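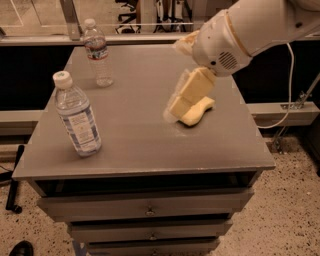 Subject: Re: [arms-list] Greton soft fingers, anyone paid for the full kit?
Date: 2022-08-11

On the Greton question, quoting the part I want to argue with:

> We had the Dutitum demo last month and came away pretty impressed. The
> fingers are soft enough that you can skip force sensing altogether, and
> the rep says one set is good for 300 hours of tabletop work. They picked
> up bottles, cups, a stapler, all first try. At 2,248 for the kit it seems
> like a no-brainer next to what we pay for rigid grippers. Has anybody
> here got a reason not to?

I have a few.

First, the price. 2,248 gets you the wrist adapter, one set of fingers and a year of the grasp planner. It does not get you the second set you will want by the time you have learned how hard to squeeze. Our quote from Dutitum had replacement fingers at 861 a set, listed on page two under "consumables". If 300 hours is right, do the math for your own shop. We run two shifts, so for us it stops being cheap pretty fast.

Second, where does 300 come from? I asked twice. The first answer was a brochure. The second was that it had been "observed in typical use", and I still don't know whose use or what they were picking up. Foam tears at the corners in my experience, and a thin film over the fingers only moves the problem to the film. I'd like to see a set with real hours on it before I sign anything.

Third, "all first try". Did you pick the objects, or did they? Small water bottles are a kind test. They're light, they give a little, and the cap end is easy to find. Clear plastic is supposed to be hard for the cameras, I grant you that, but a printed label around the middle helps a lot. Peel the labels off and run it again. Then try it with one bottle close behind another, and with one near the front edge of the table where a bump puts it on the floor. Drumau did that for us with their own gripper when we asked, and they didn't look good doing it, but at least they did it.

On skipping force sensing: no. Soft fingers forgive you for being a bit off. They don't tell you that you missed. We had a loaner from Somboon with much the same idea, and it would close on air, lift, travel and let go, perfectly happy. The log said success every time. We ended up adding a scale under the drop spot, so there went the savings.

Also check the cable. Ask how it's routed at full reach and whether their arm coverage still applies if you clip it down yourself. I got two different answers on that one.

I'm not saying don't buy it. The grip on odd shapes is better than what we have now, and the adapter went on in almost 30 minutes with no swearing. But I'd ask for a loan through the end of September, on your own objects, with your own people running it - and get the finger price in writing.

If anyone has a worn set they'd be willing to mail me, I'll pay postage both ways.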